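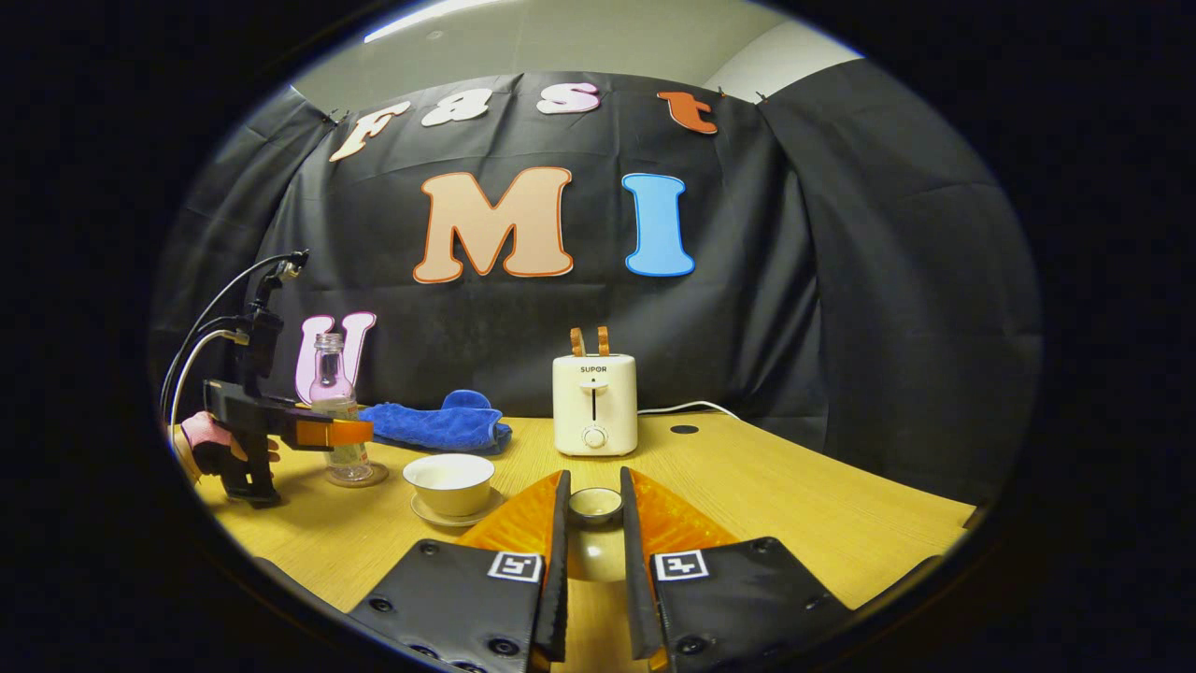 Figure 2. The breakfast table task, done with two hand-held grippers: toaster, bottle, towel, cup and saucer.

4.2 What changed for the breakfast staff

I went to Homirside expecting to write about speed, and I came away with pages and pages of notes on wrists. The plan was simple enough: nine of the breakfast staff would show the table tasks with the hand-held grippers, we'd train on what they recorded, and the robot arms would come in during October. By then we had 379 usable recordings. Stamatia Stergiou made far more of them than anyone else and was very happy to tell me so!

The first surprise was how much people talked about their own work once they had to do it with two fingers. Aliki Makris has laid tables for years and told me she'd never thought about which side she picks a cup up from. Now she had opinions (strong ones) and so did everybody sitting near her at lunch. Small arguments broke out over whether you fold the towel before or after you move the bottle, and I ended up adding a question on it to the second interview.
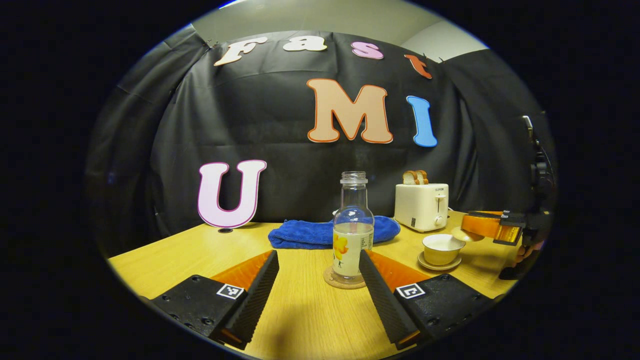

The second thing was time. Recording was meant to fit into the quiet hour after service, but it kept creeping into breaks, and three people told me they felt they couldn't say no. Themis Ververidis, who draws up the rota, moved the sessions into paid hours after I passed this on, and the mood was much better in the next round of interviews.

Then there's the worry about jobs, and I don't want to play it down. Two people asked me outright whether they were training their own replacement. I said I didn't know. Marina Tsakiris put it more gently: she liked being asked to teach, but she wanted her name kept with what she'd taught. At the moment our files carry a session number and nothing else, so I've raised it with the team at Fodach and I come back to it in section 5.

Last updated: 7 February 2020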